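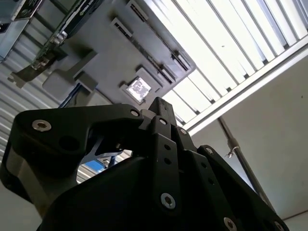
3 Einrichtung und Pflege der Demontagezelle

3.1 Ausgangslage

Im Projekt Kinyua zerlegt ein Roboterarm ausgediente Desktop-Rechner in ihre Baugruppen. Über Greifstrategien ist in diesem Feld viel geschrieben worden, über den Zustand des Greifers selbst erstaunlich wenig. Dabei liegt gerade dort ein großer Teil der Zeit, die man in einer solchen Zelle verbringt, und für uns war es einer der spannendsten Teile des ganzen Vorhabens. Wir beschreiben deshalb den Aufbau und vor allem die laufende Pflege so ausführlich, dass eine andere Gruppe beides übernehmen kann.

Der Auswertung liegen 3281 protokollierte Greifzyklen zugrunde. In 23 davon brach die Steuerung ab, ohne dass sich der Abbruch auf das Werkstück oder die Bahnplanung zurückführen ließ. Diese 23 Fälle waren der Anlass für alles, was in diesem Abschnitt folgt.

3.2 Greifer und Gelenkspiel

Die Finger des Greifers sind über Gelenkglieder mit dem Handkörper verbunden. Die Glieder werden von Innensechskantschrauben gehalten, die zum Teil zugleich als Drehpunkt dienen. Das ist eine dankbare Konstruktion: Man kommt mit wenig Werkzeug überall heran, und ein verschlissenes Glied lässt sich tauschen, ohne dass der Greifer vom Arm muss. Der Preis dafür ist, dass jede dieser Schrauben ein eigenes kleines Leben führt. Lösen sich die Drehpunkte ungleich, verkippt die Fingerspitze unter Last, und zwar so wenig, dass man es mit bloßem Auge kaum bemerkt.

Bei einem Pappkarton wäre das egal. In einem offenen Rechnergehäuse ist es das nicht. Zwischen Steckplätzen, Kabeln und aufrecht stehenden Platinen bleibt der Fingerspitze oft nur ein schmaler Korridor, und eine verkippte Spitze setzt dann auf einer Kante auf, die in der Bahnplanung frei war. Die Kraftüberwachung hält den Arm an, das Protokoll vermerkt einen Kontakt, und man sucht den Fehler zunächst überall sonst. Wir haben ihn lange in der Kalibrierung gesucht.

Den entscheidenden Hinweis lieferte eine simple Handprobe. Baltazar Olvera hatte den Finger nach einem Abbruch bei abgeschalteter Anlage zwischen Daumen und Zeigefinger genommen und seitlich bewegt – das Spiel war sofort zu fühlen. Nach dem Nachziehen des Drehpunkts lief derselbe Zyklus mit derselben Bahn durch. Wir haben an diesem Nachmittag noch eine ganze Reihe weiterer Abbrüche nachgestellt und waren ziemlich begeistert, wie gut sich der Effekt durch absichtliches Lösen einer einzelnen Schraube hervorrufen ließ.

3.3 Wartungsablauf

Aus diesen Versuchen entstand ein fester Ablauf, der nach jeweils 200 Zyklen durchgeführt wird. Der Arm fährt in eine Wartungsstellung, die in der Ablaufsteuerung Patik als eigenes Programm hinterlegt ist. Der Greifer steht dort auf Brusthöhe und halb geöffnet. Danach wird die Zelle abgeschaltet und gegen Wiedereinschalten gesichert.

Zuerst kommt die Handprobe an beiden Fingern, seitlich und in Schließrichtung. Wer sie ausführt, trägt das Ergebnis in drei Stufen ein: kein Spiel, fühlbar, sichtbar. Wir haben anfangs mit einer Messuhr gearbeitet und die Werte mit den Einträgen verglichen. Für die Entscheidung, ob nachgezogen wird, brachte die Messuhr keinen Gewinn, und so liegt sie heute in der Schublade und wird nur nach einem Gliedertausch gebraucht.

Anschließend werden die Schrauben in fester Reihenfolge geprüft, vom Handkörper zur Fingerspitze. Die Reihenfolge spielt eine größere Rolle, als wir erwartet hatten. Zieht man zuerst die vorderen Drehpunkte an, verspannt sich die Kette beim Anziehen der hinteren, und der Finger schließt schwergängig. Der Drehmomentschlüssel wird bei den Drehpunkten in zwei Durchgängen angesetzt, dazwischen bewegt man den Finger von Hand einmal über seinen ganzen Weg. Klemmt er an irgendeiner Stelle, beginnt man von vorn.

Schraubensicherung verwenden wir an den festen Verbindungen, an den Drehpunkten bislang nicht. Paweena Nuchit hat beides gegeneinander getestet und fand an den gesicherten Drehpunkten zwar weniger Spiel, dafür aber Rückstände im Gelenkspalt, die den Finger in der Endlage hängen ließen. Ein Satz Drehpunktschrauben mit Bund, den uns die Firma Drinora nach Zeichnung gefertigt hat, liegt für den nächsten Umbau bereit.

3.4 Handgelenkkamera als Prüfmittel

Am Handgelenk sitzt eine kleine Kamera, die ursprünglich allein für die Lageerkennung im Gehäuse vorgesehen war. Sie sieht neben dem Werkstück immer auch den Greifer selbst, und das hat sich als Glücksfall erwiesen! Wer Greifer und Werkstück gemeinsam im Blick hat, kann nach einem Abbruch nachsehen, wo die Spitze im Verhältnis zu den Bauteilen steht, ohne dass jemand die Zelle betritt.

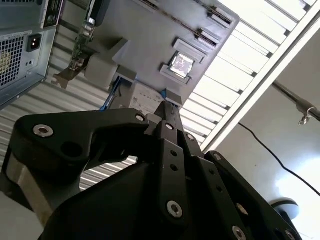
Arbeitsgruppe Demontage und Instandhaltung, Fachbereich Automatisierungstechnik, Hochschule Arkau

Abbildung 3: Sicht der Handgelenkkamera. Unten der Greifer mit Gelenkgliedern und Verschraubung, darüber das offene Gehäuse mit Netzteil, Hauptplatine und CPU im Sockel.

Für die Spielprüfung ist an dieser Sicht (Abbildung 3) besonders nützlich, dass die Köpfe mehrerer Schrauben im Bild liegen. Das mittlere Glied reicht vor dem Gehäuse nach oben, und hinter seiner Spitze liegt der untere Rand der Hauptplatine mit einem kleinen blauen Stecker. An solchen Stellen entscheidet sich, ob ein Griff gelingt. Ein Versatz, der im freien Raum bedeutungslos wäre, führt hier zum Kontakt mit einem Bauteil.

Wir nehmen in der Wartungsstellung vor und nach jedem Nachziehen ein Bild auf und legen beide übereinander. Die Kamera ist starr mit dem Handgelenk verbunden, der Handkörper liegt also in beiden Aufnahmen an derselben Stelle. Was sich verschoben hat, gehört zu den Gliedern. Das Verfahren ist denkbar schlicht, und wir finden es großartig, dass es ohne zusätzlichen Sensor auskommt. Seine Grenze liegt in der Beleuchtung. Die Deckenleuchte gerät je nach Armstellung hell ins Bild, die schwarzen Teile verlieren dann Zeichnung, und die Kanten der Glieder sind schlecht zu finden. In der Wartungsstellung haben wir die Belichtung deshalb fest eingestellt. Für den Betrieb im Gehäuse bleibt die Automatik aktiv, dort brauchen wir die Einzelheiten auf der Platine dringender als die am Greifer.

Ein zweiter Punkt betrifft die Reflexe der Schraubenköpfe. Sie sind hell, klein und fast immer vorhanden, und der erste Gedanke war natürlich, sie als Messmarken zu nutzen. Das funktioniert leider nur bedingt. Der Reflex wandert auf dem Kopf, sobald sich die Lichtrichtung ändert, und er tut es stärker als das Glied selbst bei fühlbarem Spiel. Zuverlässiger sind die Löcher in den Gliedern, deren dunkler Rand sich gegen das matte Schwarz allerdings erst bei passender Belichtung abhebt. Die Auswertung sucht jetzt zuerst die Schraubenköpfe, um grob zu wissen, wo sie ist, und misst dann an den Löchern.

3.5 Aufnahme und Umgebung

Die Pflege des Greifers nützt wenig, wenn das Gehäuse in der Aufnahme nachgibt. Die Klemmbacken der Werkstückaufnahme sind mit Gummistreifen belegt, die sich an den Blechkanten der Gehäuse einschneiden. Eingeschnittene Streifen halten noch gut gegen Zug, geben aber seitlich nach, und im Protokoll sieht das dem Gelenkspiel zum Verwechseln ähnlich. Wir prüfen die Streifen bei derselben Wartung und tauschen sie paarweise. Einzeln getauschte Streifen stellen das Gehäuse schief, was uns einen ganzen Vormittag gekostet hat.

Unterschätzt haben wir auch den Staub. Ausgediente Rechner bringen davon reichlich mit, und er sammelt sich bevorzugt in den Gelenkspalten und an der Kameralinse. Vor der Demontage werden die Gehäuse jetzt an einem separaten Platz mit Absaugung ausgeblasen. Die Linse wird vor jeder Schicht mit einem trockenen Tuch gereinigt, die Gelenkspalte mit einem weichen Pinsel. Öl kommt an die Gelenke ausdrücklich nicht, es bindet den Staub zu einer Paste, die sich kaum noch herausholen lässt.

Die Kabel des Arms werden an ihren Schellen kontrolliert, besonders am Übergang zum Handgelenk. Zwei der 23 Abbrüche ließen sich nachträglich einer gequetschten Leitung zuordnen. Sie hatten mit dem Greifer also nichts zu tun, wären aber ohne die regelmäßige Durchsicht vermutlich noch lange dem Gelenkspiel zugerechnet worden.

3.6 Beobachtungen aus dem Betrieb

Der Ablauf ist seit April ohne Änderung in Gebrauch. Die Abbrüche ohne erkennbaren Grund sind seither deutlich seltener geworden, und wenn einer auftritt, liegt nach kurzer Zeit ein Befund vor. Das verändert die Arbeit an der Zelle spürbar. Man traut sich an engere Griffe heran, etwa an Stecker neben dem CPU-Sockel, weil man bei einem Fehlgriff weiß, dass der Finger in Ordnung war.

Offen ist, ob das Intervall von 200 Zyklen für alle Gehäusetypen taugt. Bauformen mit fest sitzenden Erweiterungsblechen belasten die Finger seitlich stärker, und bei ihnen fanden wir schon vor Ablauf des Intervalls fühlbares Spiel. Ein lastabhängiges Intervall, das die Kraftwerte aus Patik aufsummiert, ist in Vorbereitung. Ebenso fehlt ein Vergleich mit einem baugleichen Greifer, der ohne Nachziehen bis zum sichtbaren Spiel betrieben wird. Diesen Versuch möchten wir unbedingt noch machen – die Ersatzglieder dafür sind bestellt.

Die Prüfreihenfolge, das Protokollblatt und das Programm für die Wartungsstellung sind im Anhang wiedergegeben. Für die kritische Durchsicht des Ablaufs und für etliche Stunden an der abgeschalteten Zelle danken wir Régis Collet und Đức Khương.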